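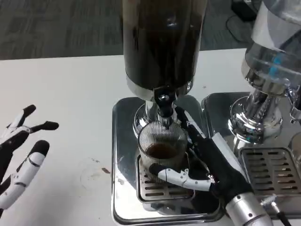
La edición anterior dejaba sin aclarar, según se nos ha escrito, si el contador de litros debe ponerse a cero antes o después del lavado del cartucho: «lo hice antes y el aviso saltó antes de tiempo». Se pone a cero después. El orden correcto figura en el paso 7.

4. Instalación del filtro de agua Hestik en la zona de preparación de bebidas

4.1 Comprobaciones previas

Mida la dureza del agua de red con las tiras suministradas. Con valores de hasta 151 mg/l de CaCO3, utilice el cartucho Cruzado estándar. Por encima de ese valor, monte el cartucho Cruzado de alta capacidad.

El cabezal se fija en vertical, con el cartucho hacia abajo y un espacio libre inferior de 80 mm.

PRECAUCIÓN: no conecte el filtro a la línea de agua caliente. El cuerpo del cartucho puede deformarse.

4.2 Montaje

1. Cierre la llave de paso y abra el grifo de servicio hasta que deje de salir agua.
2. Atornille el soporte a la pared con los cuatro tornillos incluidos.
3. Conecte la manguera de red a la entrada IN y la de servicio a la salida OUT. Apriete a mano y añada un cuarto de vuelta con llave.
4. Retire el tapón del cartucho. Humedezca la junta tórica con agua; no emplee grasa ni aceite.
5. Introduzca el cartucho en el cabezal y gírelo a la derecha hasta el tope.
6. Abra despacio la llave de paso y lave el cartucho durante 4 minutos. Deseche el agua.
7. Mantenga pulsada la tecla RESET del contador Raltel hasta que la pantalla muestre 0.

Nota: el agua de lavado puede salir turbia al principio. Si al terminar el paso 6 no es transparente, repita el lavado.

4.3 Preparación del café y llenado

Dosifique el café según la receta habitual. El agua filtrada extrae de otro modo que la de red, por lo que puede ser necesario ajustar la molienda. Enjuague los recipientes de servicio con agua filtrada antes del primer llenado.

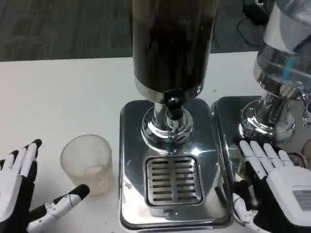 Fig. 4-2. Dispensadores de bebida y vaso sobre la mesa de servicio.

4.4 Sustitución del cartucho

Sustituya el cartucho cuando el contador alcance 297 litros o cuando parpadee el indicador. Tras una parada prolongada, repita el paso 6 sin poner a cero el contador.

Los cartuchos agotados se depositan en el contenedor de residuos que indique la normativa local. No los rellene ni los abra.

Flirkum, Servicio Técnico | Contacto | © Flirkum 2020 | Volver arriba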